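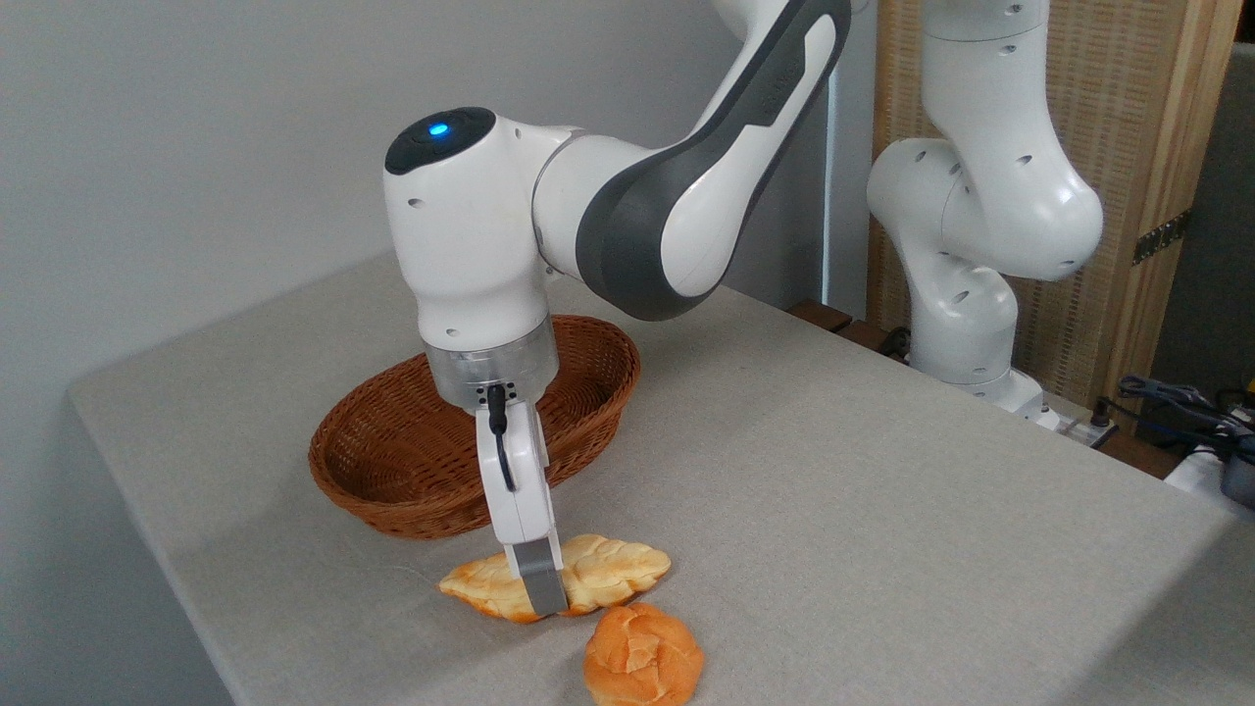

CHAPTER 16
Crust, Crumb and the Price of a Loaf

Bread is a poor thing to build an economy on. It goes stale, it weighs little for the space it takes up, and everyone who buys it believes they know what it ought to cost. The town of Prelgate has been arguing over that last point for as long as it has kept records, and it has kept very good records of the arguing.

In October, the Besnard bakery sold 2,616 loaves. It also threw away 103, and those are the ones this chapter cares about. A long glazed loaf and a round roll may share a table, but they do not share a cost, and the owner who charges for flour alone will soon have plenty of free time — though little else.

We begin with fixed and variable costs, using the Besnard accounts. Section 16.2 takes up waste. Section 16.3 follows Naveen Khurana as he tries to decide whether a second oven would pay for itself at 2,000 loaves a month. Keep a pencil handy. He changes his mind twice.

Terms to know: fixed cost, variable cost, margin, spoilage, break-even point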